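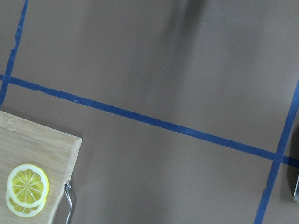 Mirta Villalba wrote:
> Has anybody on the list used blue masking tape to mark off sections on a work table? I share mine with two other people and our stuff keeps wandering. I'm scared of the glue, though. My table has a matte finish and I don't want to end up with shiny stripes on it forever. Also, how do you get the lines straight? Mine look like a road map.

Hi Mirta,

Yes! I've been doing this since January on the big table in the back room, the brownish-gray one, and I'm never going back. We cut fabric and wrap packages and do the taxes on that thing (not all at once, though it's been close), and the tape has saved us a lot of grumbling.

On the glue: I pulled up a strip after 38 days and it came away clean, except for one gummy spot near the window where the sun hits. A little dish soap on a warm rag took care of it. I'd try a short piece in a corner first and leave it a week or so before you do the whole table. And pull it back low and slow, almost flat against the surface. If you yank straight up it rips, and then you're picking at it with a fingernail all evening.

As for straight — well, mine aren't perfect either. I used to lay it freehand and the edges came out kind of ragged. What helps is sticking down one end, rolling out more than you need, pulling it tight in the air and THEN lowering it. My sister snaps a chalk line first, but I can't be bothered.

Dark blue shows up really nicely on a taupe or gray top, by the way. I tried the cream-colored kind before that and kept losing the line. The tape does pick up little specks and scuffs and the ends fray, so I plan on replacing the worst strips every couple of months. A roll lasts forever if you only do the long lines. I cross them over each other at the corners and don't fuss with trimming.

One more thing, make your sections bigger than you think! My first try had 7 of them and you couldn't fit a cookie sheet in any. Now it's a few big rectangles and everyone stays put, more or less.

How big is your table? And is it the Gundden one you were asking the list about before?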